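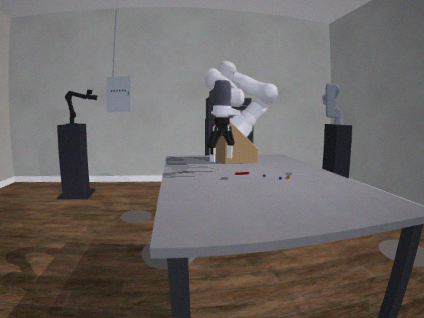

Momosden Robotics Department, Learning Systems Team: Reference Pages

Demonstration gathering (robot learning)

Demonstration gathering is the process of recording examples of a task so that a learning system can be trained to carry it out. In robot work an example is usually called a demonstration or an episode. Each episode is a time-ordered record of what the robot's sensors reported and what command the robot was given at each step. A set of episodes for one task, together with its labels and settings, is called a task set.

The term covers both physical and simulated work. In simulated work the arm, the table and the objects exist only as models in a physics program, and camera views are rendered from those models. The method of recording is otherwise much the same, and many groups keep both kinds of episode in one file format.

Background

Industrial arms were long programmed by storing positions and playing them back. The idea of a machine that improves from examples is older than most of the hardware now used for it; the phrase "artificial intelligence" was in use by 1956. Playback methods work when parts always arrive in the same place. They fail when an object is shifted or turned, as the stored path takes no account of the change. Learning from demonstrations is one answer to this problem. The system is given many paths, each paired with the views and joint readings that went with it, and is trained to produce a suitable command for a view it has not met before.

Sources of episodes

Teleoperation. A person steers the arm with a hand controller, a keyboard, a 3D mouse or a second arm of matching shape. The commands are stored as they are sent. Teleoperated episodes show hesitation and correction, and both can be useful in training.

Kinesthetic teaching. A person moves the arm by hand while its motors hold only its own weight. This method is limited to physical arms. The person's hands often appear in the camera views, so the path is commonly replayed afterward and the views recorded during replay.

Scripted control. A program that knows the exact position of every object computes a path and runs it. It is cheap in simulation, where exact positions can be read directly. Scripted episodes tend to look alike, and a system trained on them alone may do poorly once it drifts from the usual path.

Policy rollout with correction. A partly trained system controls the arm and a person takes over when it goes wrong. The corrected part is labeled and added to the task set.

Scene layout in simulation

A tabletop task in simulation normally has one working arm with a gripper, a table, and a small number of objects within reach. At Momosden the shared room model also holds further arms on pedestals, a wall cabinet and a wood-grain floor. These stay in place when the task changes. A room with some visual content is preferred over a blank one, as systems trained against a blank background often respond badly to any background at all.

The state of the scene at the start of an episode is called the reset state. It is set by a random seed, and the seed is stored with the episode. The following are commonly varied at reset:

Object position and rotation on the table
Starting joint angles of the working arm
Direction and strength of light
Surface color and texture
Camera position, within a narrow range

Object shape is varied less often. A change of shape can change what grasp is possible, and this is usually treated as a new task.

Contents of an episode

The Sturkel format, used by the team for all new task sets, stores one folder per episode. The folder holds a header and a set of streams. The header gives the task name, the seed, the operator code, the simulator version and the outcome label. The streams hold joint angles, joint speeds, gripper opening, commands, and one sequence of images per camera. Object positions are stored in simulation only and are kept in a separate stream, so that they can be left out of training without rewriting the rest.

All streams carry the simulator clock. The clock of the recording computer is stored too but is not used for alignment. An early version of the format aligned images by arrival time, which placed some commands before the view the operator had been reacting to. Task sets recorded in that version are marked as legacy and should not be mixed with later ones.

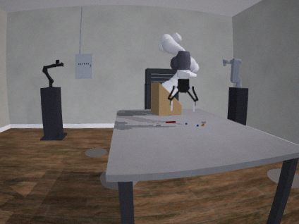
Can simulated and physical episodes be used in the same training run?

They can be combined if the arm model, command type and control rate match. The source of each episode must be recorded in its header so that the share of each kind can be set during training.

Labeling and review

An outcome label is attached to every episode. The labels in use are success, failure and void. A void episode is one in which the recording itself is at fault, for example through a missing stream or a simulator error. Failed episodes are kept. They are not used for direct imitation but are needed to train outcome detectors.

In simulation the label can be assigned by a test on the final state. Such tests are often too generous. An object may pass through the target region while still moving, or may rest against the gripper without being released. The review procedure written by Hashini Uddin therefore requires the end condition to hold for 2 seconds of simulated time after the gripper opens. Operators may not label their own episodes.

Quantity and coverage

The number of episodes needed depends on the task and on how widely the reset state is varied. The working figure at Momosden for a first training run is 200 successful episodes per task, gathered by at least two operators. Adding episodes from the same narrow range of reset states gives little benefit. A coverage plot of object start positions is checked before a task set is closed, and thin regions are filled by fixing the seed range.

Known problems

Idle steps. Operators pause at the start of an episode and before closing the gripper. A system trained on many idle steps may learn to stay still. Idle steps at the start are trimmed; pauses later in the episode are left in place.

Contact error. Simulated contact between fingertips and small objects depends on the time step. Objects may slide, jitter or sink slightly into the table.

Hidden information. An operator with a free viewpoint may act on something that no recorded camera can show. The Cornum control station limits the operator to the recorded views for this reason.

Command mismatch. Position commands and speed commands are not interchangeable, and conversion between them loses detail near contact.

Related pages

Reset states and seeds
Sturkel format, header fields
Ranasinghe gripper model
Outcome tests for tabletop tasks

Page maintained by Mahlet Tamiru. Last revised 1 February 2024.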